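Nerthorpe Garden Side Table, White
Item no. 888
Maker: Sterngate

A low side table for patio, balcony or pool deck. The Nerthorpe ships flat with the legs off and goes together by hand. Each leg screws into a socket on the underside of the top. No tools or hardware are needed.

Material: molded plastic, UV stabilized
Max. evenly spread load: 15 kg
Warranty: 3 years, frame and legs

Underside and legs
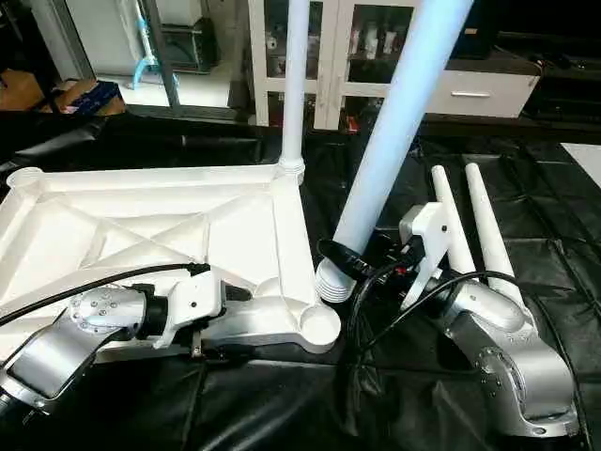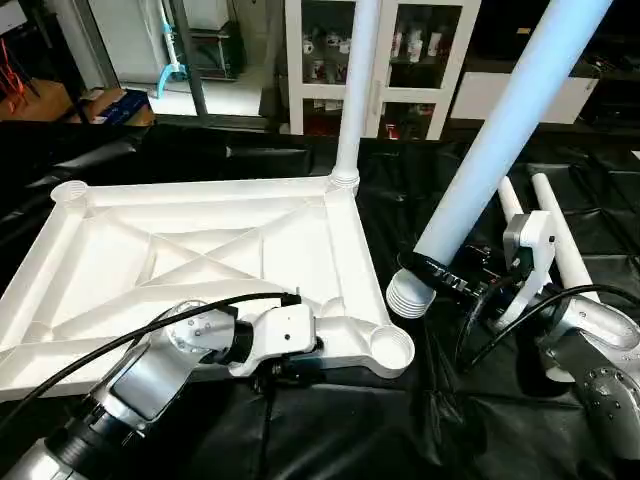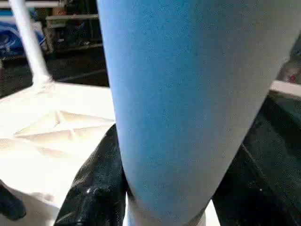
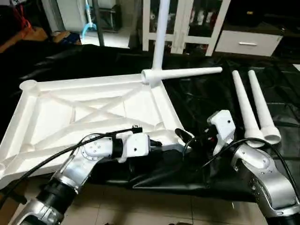

Care: wash with mild soap and a soft brush. Do not use solvents or abrasive pads. Stains from sunscreen should be wiped off the same day. Bring the table indoors or cover it from November until the last frost. Do not place a grill, fire bowl or hot pan on the top.

Umbrella use: the top has no pole opening and must not be drilled. For shade, use the Radebe freestanding base, sold separately.

Spare parts: legs are sold singly and fit all Nerthorpe tables made after 2000. Older tables use a push-fit leg, which is no longer stocked. Quote the item number when ordering.

Trade orders: Viktória Bíró, Irkuveo warehouse desk

Page revised 4 April 2022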